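Frequently asked questions

What's Dandach Baskets?
Just me, Grigoris Kourkoulas, fixing and selling secondhand baskets out of my garage in Remel. I started with my nan's old picnic hamper and got a bit carried away. I've now had about 1,000 through my hands – my wife reckons that's plenty!

Do you only take natural cane?
Nope, I'm happy with the plastic-look weaves too. They're great for the bathroom or the caravan, and I've a soft spot for anything in a nice honey colour with a twisted rim.

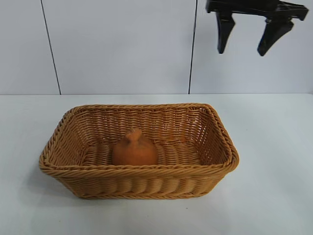 How long does a repair take?
Usually 2 weeks, a bit longer in January when I'm at the beach with the kids. Handles are the slow ones because new cane has to soak and then dry properly before I'll let you load it up with groceries.

Can I wash my basket?
Give it a going-over with a soft brush first, then a damp cloth with a drop of dish soap. Dry it in the shade, as full sun can make natural cane go brittle (I learnt that one on my own favourite, sadly).
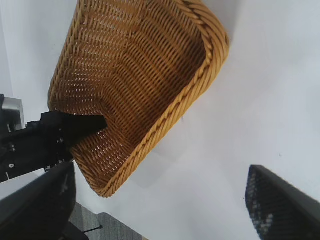 For stubborn dust in the corners I use an old toothbrush, and I always go along the weave so I don't lift any ends.

Do you post?
Anywhere in Australia, yes. Pickup's free if you'd like a stickybeak at the rest of the shelves – just message me first so I'm home.

Contact Grigoris | © Dandach Baskets | Back to top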